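Two months with the Avaditz arm kit

I promised to write about the Avaditz, and November is already finishing, so let me do it. We bought the two-arm kit from Kwan, with the wrist cameras included. It took 11 evenings until I trusted it, more than the seller suggested. The manual is clear in most parts, but the chapter about the camera calibration is written for people who know it already. My colleague Catalina Godoy had to read it to me twice.

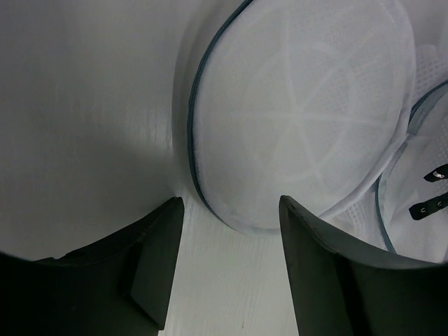 What I wanted to know was simple: can this kit handle soft things? Most reviews I found show it with cubes and bottles. Cloth has no fixed shape, so the arm cannot repeat the same movement and hope. You drive the arms by hand with the leader set, you record, and then you train with the Dirkine software. I recorded 208 short runs, and I threw away 30 or more because of my own bad driving.
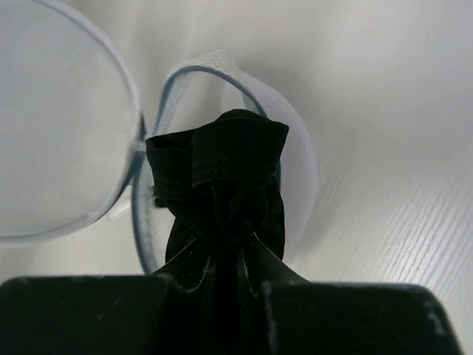

The grip force has only three levels, and I think this is the weak point of the product. The low level lets thin cloth slide away, and the high level makes me nervous near anything that can break. For the black cloth next to the glasses I stayed on the middle one. I would be glad to pay a little more for a real force setting. Chaimae El Idrissi, who uses the older Vosance model, told me that she glued thin rubber on her fingers. I have not tried it yet.

The price was 548 for the upgrade from one arm to two, and I don't regret it. Many tasks with fabric need a second hand.

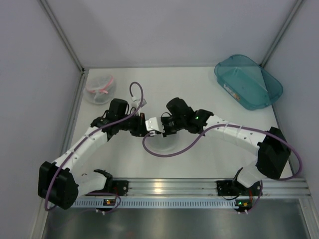 The two arms on their rail, grippers almost touching.

Support answered my emails in one day, except one time about a noisy shoulder motor. They sent a new one without discussion. I will write again when I have tested the new software version.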